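Soft things and the wrist camera: what changed when we dropped the overhead view

Posted 5/9/25

I have been putting off writing this up because the result is smaller than I wanted it to be. It has held up through a second round of testing, though, and a couple of people have asked for the details, so I'll go through it.

The question was simple. If you train a policy to pick up soft toys from demonstrations, how much of the work is the overhead camera doing, and how much is the one on the wrist? Most of our setups at Ikel have used both, and we never checked. Adding a camera is easy and taking one away feels like a risk.

The data came from 1061 demonstrations, all on the same table, all collected by hand with the arm under teleoperation. The objects were play food and cups and plates, with a gray disc as the target for placing. I trained two versions of the same model. One saw both cameras. The other saw only the wrist. Everything else stayed the same, including the seed, the action chunk length and the number of training steps.

Felt was the part I cared about. Hard plastic fruit is forgiving in one way: you close the fingers, they stop, and the object is where you think it is. Felt gives. The fingers keep moving after contact, the sides bulge, and the thing may turn a little while you lift. The position reading from the gripper tells you less than you'd like. If you want to know how the grasp is going, you have to look at it.

The felt ketchup bottle became our main test object for that reason. It is tall and narrow at the neck, and its label has lettering on it, so twist shows up clearly from the wrist view.

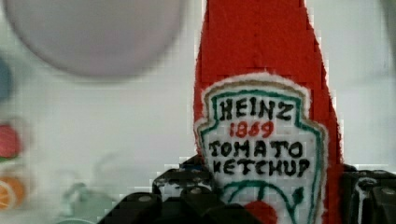 Oner read a draft of this and objected that a label with big writing on it makes the test too easy, since the model could be learning the label and ignoring the shape of the bottle altogether. That was a fair point and I didn't have an answer to it in the first round. In the second round I ran the bottle with the label facing away from the camera as well as toward it. The wrist-only model got worse with the label away, and so did the two-camera model, by a similar amount. So some of what both models know about this object does seem to be the label. I would want more objects before saying anything stronger.

Now the main result. On the felt items, the wrist-only model did better at the grasp itself. It closed later, it was better centered, and it dropped fewer things during the lift. On the hard items I couldn't tell the two apart. On the approach, meaning everything before the object fills the wrist view, the two-camera model was clearly better. The wrist-only model wandered. It would sometimes swing past the object and come back, and now and then it never came back.

My guess about the grasp is that the two-camera model leans on the overhead view for longer than it should. At close range the arm covers most of what the overhead camera can see, so that input is mostly a picture of the arm. I tested this in a rough way by blanking the overhead image once the gripper was within a fixed height of the table. The two-camera model improved a bit on felt when I did that, with no retraining. I expected it to fall apart.

Hastari had suggested training with the overhead view dropped at random, which is a cleaner way to do the same thing. I ran that at 5 different dropout rates. The middle settings were the best of anything I tried, and the highest one behaved a lot like the wrist-only model, wandering included. If you only take one thing from this post, try the dropout. It took an afternoon to add.

Placing was the other half of the task. The bottle has a flat bottom edge but it is still felt, so I scored a placement by whether the bottle ended up on the disc and didn't ask for it to stand. Scoring was done from the recordings by two of us separately, and where we disagreed we counted it as a miss.
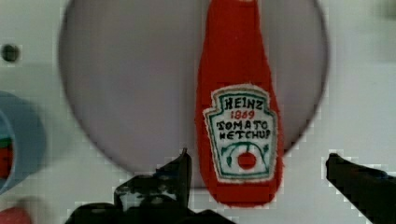 Did the wrist-only model place as well as it grasped? It placed worse than the two-camera model, mostly because a held object covers part of the wrist view and the model loses track of where the disc is.

That trade runs through all of it. The wrist camera is best when the fingers are close to the thing that matters, and the held object gets in its way after that.

A few notes for anyone trying to repeat this. Fix the exposure on the wrist camera. Ours was on auto for the first batch, and a white table with a bright red object on it pushed the exposure around enough that I threw that batch out. Keep your compression settings the same between collection and testing too. I had them different for 6 runs before I noticed, and those runs aren't counted in anything above.

The Ambaye gripper pads are next. They are softer than ours and I want to see whether the late closing still helps when the fingers give as well. I have the pads but not the mounts, and the mounts are due in July. Until then I'm rerunning the label tests with the rest of the felt food.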